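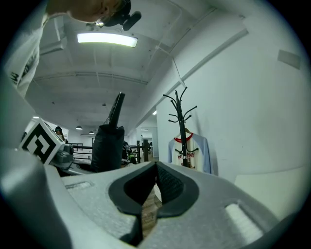
Ticket 879
Product: Tavholm coat rack, black, round base
Subject: Pole turns and leans when a coat is hung on it
Opened by: Mechthild Eder, Wakach
Status: Solved

Mechthild Eder, 9:20
Good morning. We bought the Tavholm coat rack from you in October for our room. I assembled it myself after the paper instructions. At first it was standing very well. Now the pole turns in the base when somebody takes a coat from the hook, and with a heavy winter coat it leans to the side of the coat. I have tightened the pole by hand as strong as I can, but after one day it is the same again. Do I have a wrong part, or did I forget one?

Ambros Koller, Tovomon support, 9:55
Hello Mrs. Eder, thank you for the clear message. Could you please tell me on what kind of floor the rack is standing, and send one photo where the base can be seen? Please also check if the pole sections turn against each other, or only the whole pole in the base.

Mechthild Eder, 10:40
The floor is wooden planks. The sections are tight, only the whole pole turns. Photo is attached.

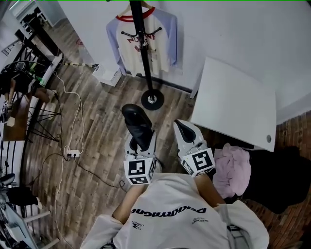

Attachment 1: rack with base and hooks, one T-shirt on hanger.

I left only the T-shirt on it, the coats are lying over a chair until this is repaired. With the T-shirt it does not lean.

Ambros Koller, 11:15
Thank you. I can see the silver fitting in the center of the base, so the base is the right way up. The bolt comes from below. Please do the following:

1. Take everything off and lay the rack down on a blanket.
2. Look under the base. Between the bolt head and the base there must be a spring washer.
3. If it is there, tighten the bolt with the key from the package while a second person holds the pole.
4. If it is missing, please do not use the rack for heavy coats. I will send you one.

Mechthild Eder, 13:30
The washer was not there. I found it in the small bag with the key, together with one felt pad. I am sorry, I thought it was a spare part. I put it in and a colleague held the pole. Now it does not turn. I hung up 2 winter coats, one on each side, and it stays straight.

One more question: can the felt pad go under the base, or is it for the Nygård table that came with the same delivery?

Ambros Koller, 13:50
The pad is for the rack. Please stick it near the outer edge of the base, on a clean and dry surface. The table has its own feet. I am closing the ticket now, but you can answer here if the pole gets loose again.

Tovomon Customer Support | Contact | © Tovomon | Back to top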